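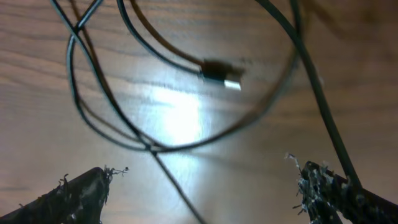

Suchbegriff eingeben … Suchen
12. Mai 2018 — Werkstattbuch Damden

Budgetrunde, zweiter Anlauf. Übrig sind 1.000 Euro, gewünscht wird wie immer das Doppelte.

1. Fingerbeläge. Die jetzigen fransen aus und sehen aus wie ein Teppich nach dem Hund. Kirkon will für den Satz etwa 200 Euro, Mindestabnahme 10 Sätze. Sehr witzig. Bei Matheson nach Einzelsätzen fragen.

2. Kabel als Greifobjekte. Dünn, schwarz, verknotet: davon haben wir genug, Posten gestrichen. Ein paar helle zum Vergleich wären nett.

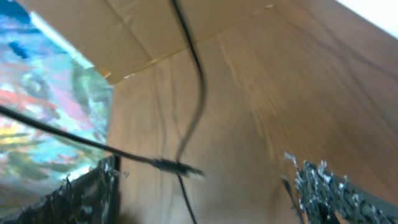 3. Kamera am Handgelenk. Bei Bewegung verschmiert alles. Das Angebot von Clilteck liegt seit Januar im Ordner und wird davon nicht billiger. Kürzere Belichtung testen, kostet nichts.

4. Licht. Offen.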